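Week 7: When the gripper arrives early
Reading for this session: the Plellier incident log, runs 1 to 22

Last week covered grasp planning with a fixed base. This week the base moves, and so do the mistakes. The case is the Futham table-clearing task, run in the Ren simulator. The robot has two arms on a white torso. It drives up to a dining table, stops, and reaches for an item with the right arm.

In 19 of the 22 logged runs the base stopped where it should. In the other three the right gripper met the near edge of the table before the planner had switched from driving to reaching. The simulator records this as a contact fault and halts both arms. On a real machine the same event could bend a finger, push the table, or knock glassware onto the floor.

What the log shows

The fault code is 347, unexpected contact at the wrist. Students often read this as a sensor problem. The wrist sensor worked. It reported a force, the force was over the limit, and the controller stopped. The error was earlier, in the distance the base believed it had left to travel.
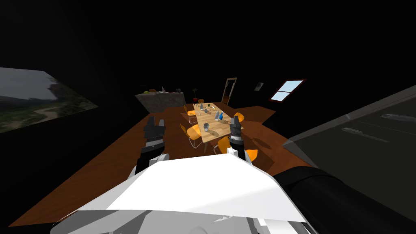

Figure 1. Ren simulation, dining room layout. Both grippers point up, with the right one just in front of the near end of the table.

The planner, called Rama in the log, keeps a safety margin around the base. The margin was measured from the torso shell. It did not include an arm held out in front. With both arms folded the number is fine. With the right arm forward, the gripper reaches past the margin and the base still reports free space ahead.

Chairs make it worse. The collision map stored each chair as a box around the seat and left out the backrest. A chair at the near end of the table can therefore stick up into the path of the wrist while the map says the path is clear. None of the three faults came from a chair, but the map error was found during the same review and you should treat it as part of the case.

Order of events in a faulted run
1. Base drives toward the table with the right arm already forward.
2. Margin check passes, using the torso shell only.
3. Gripper touches the table edge.
4. Wrist force goes over the limit, code 347.
5. Both arms halt. The base takes one more control cycle to stop.

Step 5 is a second fault. The arm stop and the base stop were on separate signals, so the base kept pushing for one cycle after the arms had locked. 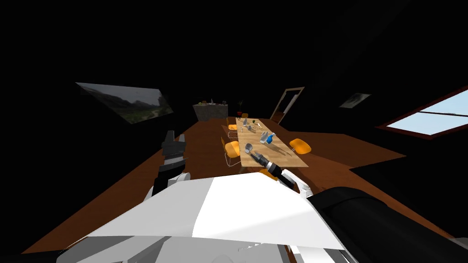 Chunhua Liao disagreed with calling step 5 a second fault. The delay was in the design document from the start, she wrote, so the controller did what it was told, and the fault belongs to the people who signed off on it. Bring an answer to this, with your reasons.

Fixes made after the review
Margin is now computed from the farthest point of either arm.
Chair boxes include the backrest.
One stop signal goes to the arms and the base together.

For the lab, load run 7 and find the last cycle in which stopping the base would have avoided contact. Send plots to Aqeel Dogar by noon on lab day.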